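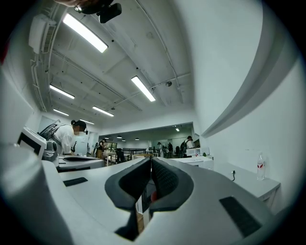

Re: [cerville-football] Alumni game at Fasik Field, and do we still want it in full pads?

Okay, I've been reading this thread on my phone all through lunch and I finally have a real keyboard, so sorry in advance for the length.

> From what I hear the alumni game is moving to a 3 p.m. kickoff this
> year and Kestura has already said yes to sending a side. My question
> is whether we're really going to put guys in their fifties in helmets
> and shoulder pads again. I played in the last one and couldn't lift
> my left arm over my head until Thanksgiving. Flag football would be
> fine with me. Also, does anybody know what happened to the old
> jerseys? Mine had 56 on it and I'd like to wear it one more time
> before my kids throw it out.

Jerseys first, that's the easy one. The maroon set is in my garage in two hockey bags (don't ask how I ended up with hockey bags). I went through them last weekend and 56 is there! It has a rip under one arm and it smells like a basement, but I ran it through the wash twice and it's wearable. If you want yours, write me off list with your number and your size now, as opposed to your size then. A few of them shrank. That's my story, anyway.

On pads vs. flag, I'm going to be the annoying one and say I'd miss the pads. I started at left guard for three seasons and there is no such thing as a left guard in flag football, at least not one who's having any fun. You stand there, you sort of wave your hands, and then some former cornerback runs by you laughing. BUT I also sat next to our old center at the hospital after the last game while they looked at his knee, and I had to call his wife, and I don't want to make that call again. So if it goes to a vote I'll vote flag and grumble about it.

One thing I'd ask for is that linemen be eligible receivers. All of them, every down. Kestura does this in their summer league and it's a riot. I dropped four passes in one half over there and had the best time I've had on a field in years.

Now money. Helmets are what kill us if we stay with tackle. Our Kamatas are past their reconditioning date, the school won't lend theirs, and renting a full set for both sides came back at 3000 dollars before insurance. Flags and belts for everybody, plus the field permit and two officials, comes to 700. We have 300 left over from the last game and the pancake breakfast. You can do that math as well as I can.

Whoever asked about parking at Fasik Field (I deleted the message, sorry): the gravel lot on the river side is closed until they fix the culvert. Use the one behind the middle school and walk through the gap in the fence by the visitors' bleachers. Bring a chair if your back is anything like mine, those bleachers haven't gotten any softer.

Oh, and the Kestura people want to know if we're doing a moment for the guys we've lost since the last game. I think we should, before the coin toss, hats off, read the names and then play. Last time it got squeezed in at halftime with the snack bar line going and half the crowd missed it. If there's somebody you want read, please send me the name and the years he played, and spell it out for me. I messed one up last time and his brother was very nice about it, but I still feel bad.

I'd like to tell Kestura tackle or flag by the end of January so they can sort out their roster. Reply to the whole list, please, the off-list stuff is just for jerseys.

My wife says to add that she's making the chili again and she needs to borrow a second crockpot.

See you out there,
the old left guard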